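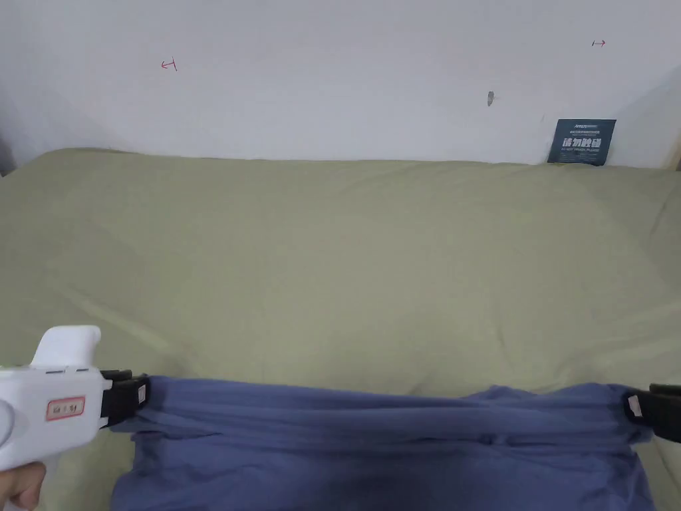 床笠洗过以后缩水，主要缩在哪个方向？

经纱方向。机织布在织造和后整理时，经纱一直处于张力之下，下水后张力释放，长度往回收；纬纱方向受力小，变化通常也小。成品床笠的经向多半对应床的长边，因此洗后嫌短的情况比嫌窄的多。买之前先看裁片方向和预缩工艺，比看支数有用。

本站使用 Cookie 记录阅读偏好与登录状态。继续浏览即表示同意。[接受] [管理设置]

Sturkutine 平纹棉床笠长期使用评测

文：Titilayo Anozie
发布于2024年3月24日

这篇评测的对象是 Sturkutine 的平纹棉床笠，双人规格，深围边版本。对照组有三款：Flemum 的平纹款、Kuhlmann 的缎纹款、Sanum 的针织款。全部按零售价自购，没有向厂商借样，也没有把稿件给厂商过目。Sturkutine 买了2件，一件日常铺用，一件留着不洗，作为尺寸和手感的基准。

先说评测范围。床笠的选购指南多数在谈面料，围边、松紧带和四角的缝法往往一句带过。从退货理由看，情况正好相反：抱怨集中在跑边、绷不住、洗后套不上，面料本身出问题的比例低得多。所以本文面料部分从简，结构部分写得细一些。枕套和被套不在讨论之列，它们的受力条件和床笠没有可比性。

面料与组织

Sturkutine 用的是精梳棉单纱，平纹组织，经纬密度接近平衡。平纹每根经纱与每根纬纱都交织一次，交织点多，布面稳定，透气，手感偏脆，皱褶明显。缎纹的浮线长，交织点少，光泽和垂感好，代价是容易勾丝和磨毛。这两种组织之间没有高下，取决于使用者能接受哪一种缺点。

包装上标的是支数和密度，没有把多股纱拆开计数。这一点值得肯定。市面上有些产品把双股纱按两根算，密度数字翻倍，布还是那块布。辨认方法很简单：从缝份里抽一根纱，反方向捻开，看它是不是分成几股。Sturkutine 抽出来是单纱，与标注一致。Kuhlmann 的缎纹款抽出来也是单纱，密度更高，布面更细。Flemum 的标签只写了“高密度”，没有数字，抽纱结果是单纱，纱线粗细均匀度稍差，对着光能看到少量粗节。

后整理方面，Sturkutine 做过烧毛和丝光，洗前布面有轻微上浆感，第一次水洗后消失。第一次洗涤的排水略浑，主要是浆料和浮毛。留样那件直到现在摸起来仍然偏硬，如果在店里只摸未洗的样品，容易低估它洗后的柔软程度。反过来，有些产品出厂时加了大量柔软剂，店里手感极好，洗几次后变得干涩。判断面料手感应以洗后为准。

针织款与机织款放在一起比有些勉强，但很多人会在这两类之间犹豫，所以还是收了进来。Sanum 的针织款弹性来自线圈结构，套床垫最省力，围边适应范围也宽。问题在于线圈被拉开后布面变薄，受力大的位置恢复得慢，用一段时间后，躺卧区域会出现轻微的鼓松。

尺寸与围边

买床笠时最容易弄错的是床垫厚度。标注的围边高度指面料从床面边缘到松紧带的垂直长度，这个数必须大于床垫厚度，多出来的部分要折进床垫底下，才能靠床垫自重压住。只比床垫厚一点点的围边，铺好时看着正好，人翻身时床角一抬，松紧带就滑上来了。加了保护垫或薄乳胶垫的，应当把附加层的厚度一起量进去，量的时候把软层轻轻压平，不要按它自然蓬起的高度算。

Sturkutine 提供浅、深两种围边。说明书里给出了每种围边适配的床垫厚度范围，上限写得偏乐观。我的建议是，床垫厚度落在浅围边上限附近的，直接选深围边。多余的面料折在底下没有坏处，唯一的麻烦是晾干慢一些。

床面尺寸的余量也要看。机织棉没有弹性，厂家必须给缩水预留长度，未洗时铺上去略松属于正常。留样那件铺在标准床垫上，长边能捏起一小折；日常那件洗到第7次后，同一位置已经绷平。如果未洗时就严丝合缝，洗后多半套不上第四个角。

裁片方向这一项，Sturkutine 的经向沿长边。Flemum 的经向也沿长边，但预缩做得不够，洗后长边收得比 Sturkutine 明显，套最后一个角时需要把床垫掀起来。Kuhlmann 洗后两个方向的变化都小，是几款机织布里尺寸最稳定的。Sanum 的针织款情况不同，它长向收缩、横向反而略有伸长，线圈布大多如此，铺上以后弹性会把差异吸收掉。
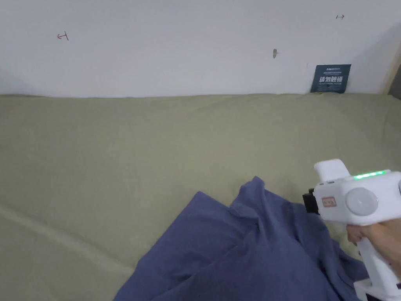

松紧带

松紧带有两种常见做法。一种只在四角缝一段，长边和短边的中段是普通卷边；另一种整圈都有。前者成本低，床垫较薄时也能用，中段没有回弹，坐在床沿上几次就会被带出来。后者受力均匀，缺点是晾晒时整件缩成一团，折叠麻烦。

Sturkutine 是整圈松紧，带子包在卷边的通道里，没有直接车死在布边上。包在通道里的好处有两个：带子可以在通道内滑动，张力能自行分布；老化后能够抽出来更换，不必拆整圈缝线。通道在床尾一侧留了一个小开口，用几针暗线封住，拆开即可换带。对照组里只有 Kuhlmann 也这样做，Flemum 和 Sanum 都是拉伸后直接车缝。

直接车缝的松紧带，针迹会刺穿橡胶芯，芯丝断掉几根，局部弹力就下降。外观上的表现是布边出现一段不起皱的平直区。Flemum 洗到第6次时，床头一侧开始有这种平直区，用手拉能感觉到那一段明显发软。Sanum 因为面料自己有弹性，松紧带的负担轻，目前没有看到同样的问题。

松紧带的材质，Sturkutine 的洗标没有写明。剪开留样的封口，抽出一小段观察，芯丝细而透明，外层是白色包覆纱，形态上更接近氨纶，不像天然橡胶。没有做燃烧或溶解试验，因此只能说到这里。两类材料都怕高温烘干，天然橡胶还怕油脂和日晒。习惯把床品挂在阳台暴晒的，建议把松紧带一侧翻到里面。

弹力强弱不宜一概而论。弹力过强，四角会把轻薄的床垫拉弯，海绵垫和可折叠垫尤其明显，边角翘起后床面中央反而不平。Sturkutine 的弹力属于中等偏强，弹簧床垫和较硬的乳胶床垫没有影响，薄海绵垫不建议使用。

四角的缝法

床笠的角有两种裁法。一种是从整块布上挖去一个方形缺口，两条边对缝，形成直角；另一种是加一块侧片，围边独立裁剪后与床面拼接，整圈有一道缝。第一种缝线少，床面和围边连续，受力从角部一条缝传过去；第二种造型更挺，看起来像定制的床罩，缝线长，每一处都可能起皱或者开线。

Sturkutine 采用第一种。角缝是双线锁边，外侧再压一道明线。压线的末端在接近松紧通道处回针，回针处叠了一小块同料的加强片。这个位置是整件床笠受力最集中的地方，套最后一个角时，手的拉力几乎全落在这里。日常那件目前没有看到针孔扩大，缝份也没有滑移。

Flemum 同样是第一种裁法，只有锁边，没有压线，也没有加强片。洗过几次后，角缝外侧能看到针孔被拉成细长形，布面暂时没有破。Kuhlmann 是第二种，侧片拼缝做得很工整，缎纹面料在拼缝处因为纱线滑移而略显稀疏，侧光下看得比较清楚。Sanum 是第一种，用的是弹性线迹，拉伸时缝线跟着走，没有断线。
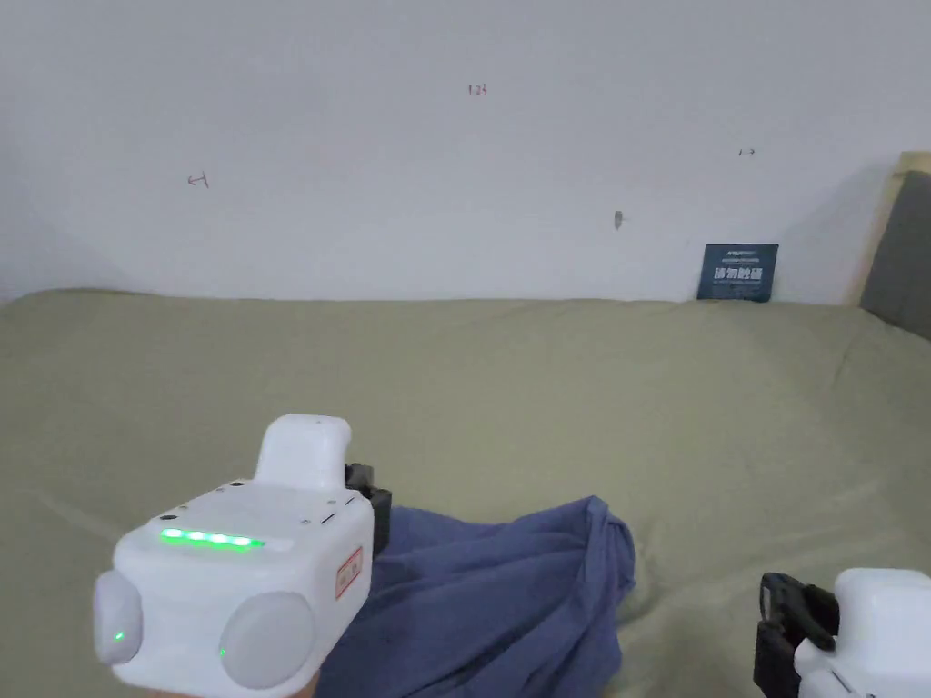 角缝的锁边线也有差别。用涤纶长丝锁边，表面光滑，强度够，贴着皮肤时略有刺感，好在角缝通常不接触身体。用棉线锁边的，手感好，缩水率与面料接近，不容易把缝份抽皱，但耐磨差。Sturkutine 用的线洗后没有抽皱，卷边也保持平直，说明线张力控制得不错。检查线张力可以把缝边轻轻拉直再松手，回缩后起波浪的，多半是面线过紧。

角部还有一个经常被忽略的细节，就是方向标记。长方形床垫的长边和短边差得不多时，很容易套错方向，套到第三个角才发现布不够。Sturkutine 在床尾右角的内侧缝了一小段织带，上面织有尺寸，摸黑也能找到。Kuhlmann 把洗标固定缝在床尾左角，效果类似。Flemum 的洗标位置不固定，两批货分别缝在不同的边上，不能用来定方向。

洗涤条件与结果

洗涤按洗标执行：温水，中性洗涤剂，不加柔顺剂，中速脱水，悬挂晾干。对照组与 Sturkutine 分开洗，避免互相沾毛，也避免不同面料的吸水量影响脱水平衡。每次晾干后在同一张床垫上铺平，量长边、短边和围边，再检查缝线。没有使用烘干机。需要烘干的读者应当预期更大的收缩，本文结论不能直接套用。

Sturkutine 的尺寸变化集中在前两次洗涤，之后趋于稳定。围边高度的变化比床面小，这与它的裁片方向有关：沿长边的围边，其高度方向对应纬向，收缩本来就少；短边的围边高度对应经向，收得稍多，测量时确实能看出两者的差别，使用中没有感觉。

起毛起球方面，我用手摇的平面磨耗架对裁下的小样做了摩擦，羊毛标准磨料，固定压力。这套设备不是认证实验室的仪器，结果只在几款之间比较，不应与检测报告上的等级互相换算。Sturkutine 的小样磨到2,327转时出现第一个可见毛球，Flemum 出现得更早，Kuhlmann 先是表面失去光泽，随后起毛但不结球。Sanum 在磨耗中布面变形，无法得到可比的读数，放弃记录。

色牢度只做了简单的湿擦。白棉布浸水拧干，压在布面往复擦拭，观察沾色。Sturkutine 未洗的留样有极轻的沾色，日常那件没有。深色款没有测，买深色的仍应单独洗第一次。

皱褶是平纹棉绕不开的问题。晾干时把布边拉直、趁微潮铺上床，利用床垫绷平，可以省去熨烫。完全干透再铺，折痕会留到第二天。Kuhlmann 的缎纹款在这一项占优，浮线长，折痕浅。Sanum 几乎没有折痕。对平整度要求高、又不愿熨烫的，不该选平纹。

铺用过程中的表现

日常那件的床垫是独立袋装弹簧，表面另有一层薄棉保护垫。使用期间没有出现松紧带滑出床垫底面的情况。床面中央在翻身较多的夜里会起横向的浅褶，早上用手抹平即可恢复，四周的张力没有丢失。

噪声这一项，上浆感还在时，翻身有轻微的沙沙声，洗过一次后基本听不到。对声音敏感的人，可以先洗再用，这也是去除浮毛和整理助剂的常规做法。

吸湿与散热主要由纤维和组织决定，品牌之间差别有限。平纹透气好，夏季合适；冬季初上床时比缎纹和针织略凉。保护垫若带防水膜，透气会受膜的限制，换哪一款床笠都改善不了多少。

床垫表面的摩擦力会影响床笠的稳定性，值得单独提一句。针织面料包覆的床垫表面粗糙，床笠不易滑动；带防水膜的保护垫有些是光面朝上，机织棉铺上去容易整体漂移，绷得再紧也会在夜里挪位。遇到后一种情况，先把保护垫换成毛圈面朝上的，再考虑床笠是否要换小一号。加装床单夹子也有效，但夹子会在布边留下固定的受力点，时间长了夹口处的纱线发白，建议隔一段时间换一次位置。

铺设顺序

有些跑边问题出在铺法上。建议先套床头靠墙的两个角，再套床尾的对角。床头靠墙的一侧操作空间小，留到最后只能单手硬拽，角缝受力最大。每套一个角，把围边折进床垫底下再松手，不要等四角都挂上以后再统一往里塞。

最后一个角若差得不多，可以抬起床垫的这一角，让它略微弯曲，套好后放平。不要抓住松紧带往下拉，应该抓住角缝两侧的面料，受力面积大得多。指甲和戒指会勾纱，缎纹尤其要小心。

拆洗时反过来，从床尾开始。整圈松紧的床笠在洗衣机里容易把其他衣物裹进去，脱水时偏心报警。把它与枕套同洗时，枕套先扣好或翻面；与毛巾同洗会沾毛，不建议。

折叠收纳可以把四个角依次套进同一个角，整理成长方形后再对折。整圈松紧的款式折不出整齐的边，厚度也比平床单大，柜子深度有限的需要考虑。

缺点

围边适配范围的上限标得偏高，前面已经说过。通道封口处的暗线针距太疏，日常那件在洗涤后松了一针，自行补上不难，但这个价位不该出现。备用松紧带不单卖，只能自己到辅料店配，宽度必须一致，过宽会在通道里翻卷。

包装也有问题。外层是同料布袋，可以重复使用，布袋里面又套了一层塑料袋，尺寸标签贴在塑料袋上。拆开扔掉塑料袋后，除了角部的小织带，再没有地方能查到是深围边还是浅围边，织带上也只有床面尺寸。家里两种围边都有的，需要自己做记号。

价格高于 Flemum，低于 Kuhlmann。多付的钱主要花在通道式松紧和角部加强片上，面料的差距不足以解释全部差价。床垫薄、换洗不频繁的用户，Flemum 仍然够用，到松紧带发软时再换也算得过来。

选购意见

弹簧床垫或较厚的硬质乳胶床垫，接受平纹的皱褶，优先考虑 Sturkutine 深围边。在意光泽和平整度，预算允许，选 Kuhlmann，注意勾丝。床垫尺寸不标准、或者上面叠了多层垫子，Sanum 的适应范围最宽，要接受躺卧区逐渐鼓松。电动调节床不在本次测试条件内，床板弯折时围边的受力与平床不同，目前没有数据可以给。

日常那件会继续用，9月补一次尺寸和松紧带弹力的记录，直接更新在本页。

读者评论

Hartmut Mühlbauer
请问换松紧带的时候，通道里要不要分段固定？我换过一次 Kuhlmann 的，没固定，洗完全部跑到床头那边去了，床尾松得像没有带子。

Titilayo Anozie（作者）
建议在四个角各固定一针，只穿过包覆层和通道的缝份，尽量避开芯丝。原装的 Sturkutine 在角部也有固定，藏在加强片下面，不拆看不出来。

Valdir Figueiredo
我这边一直用烘干机，低温档，Sturkutine 浅围边的长边缩得比较多，现在第四个角要两个人才能套上。后来改成烘到微潮就拿出来，没有继续恶化。供参考。

Arsalan Arain
“从缝份里抽一根纱捻开看”这个办法好用。我手上一件标得很高的缎纹，捻开是双股。已经洗过了，退不了。

Reinhold Fuchs
不同意对 Flemum 的评价。我家客房铺的就是这款，松紧带没问题。当然客房一年也洗不了几次。另外希望加测亚麻。

Titilayo Anozie（作者）
换洗少的话，松紧带的寿命确实会长很多，文中的结果对应的是日常换洗。亚麻的缩水和棉差别较大，需要另写一篇，暂时没有排期。

联系我们 | 投稿说明 | 隐私政策
版权所有，未经许可不得转载
返回顶部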